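Relbridge Scripture Audio Series: Progress Report to the Kotano Fund

Jan 17, 2019
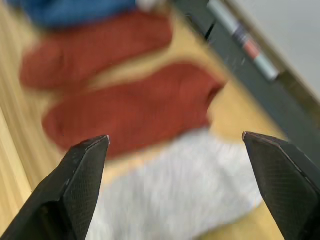 The reviewer at Haque asked in November whether the lessons on Romans could be followed by listeners with no church background, and said the second lesson in particular assumed too much. It has been re-recorded with a shorter introduction and the terms "grace" and "justification" defined at first use.

Status. Of the 32 lessons planned, all but 4 are recorded. Editing is complete through Galatians. The Hebrews lessons remain in draft — the script on the priesthood ran long and is being split in two.

Distribution. Zenton hosts the files. Downloads for the period came to 617, nearly all of them from the Gospel of John lessons. Study guides are posted as text only.

Budget. Spending is within the grant. Studio hours were over plan in November and under plan since.

Next period. Record the remaining lessons, finish the Hebrews scripts, and send the full set to Haque for doctrinal review. No change to the end date is requested.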